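3.2 Dwelling sample and alarm audibility

The survey covered 200 rented flats in two housing schemes, Grimell and Motmont. Sound levels were taken at the pillow position in each bedroom, with the door first open and then closed. A figure of 76 dB at the bedhead was used as the lower limit for waking a sleeping adult.

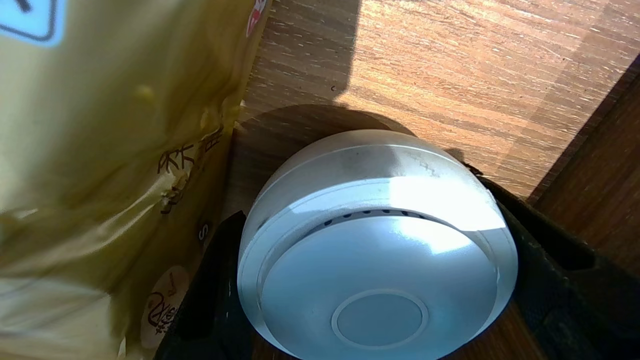 Figure 4. White round housing, resembling a smoke alarm, with side vents.

Closed doors accounted for most of the readings under the limit. In Grimell, where the internal doors are heavier, 42 flats fell short in at least one bedroom – in Motmont the shortfall was confined to flats with the alarm at the far end of the hall. Readings were repeated where traffic noise was high, giving 519 usable values in all. These were entered in the Tandent tables by floor area and door type, and bedrooms with fitted carpet were kept as a separate group.
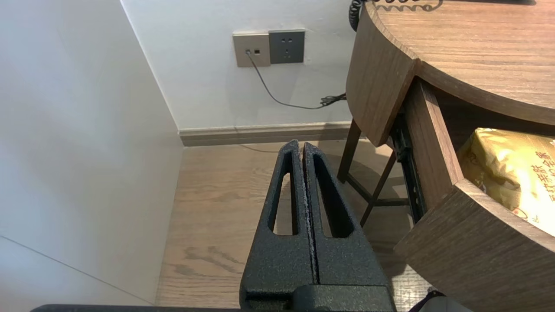 Does a second alarm in the hall make up for a closed bedroom door? Only in part: the level at the pillow rose slightly, but the door remained the main source of loss, and linked alarms inside the bedrooms gave the higher readings in both schemes.

The effect of room furnishings is treated in section 3.3.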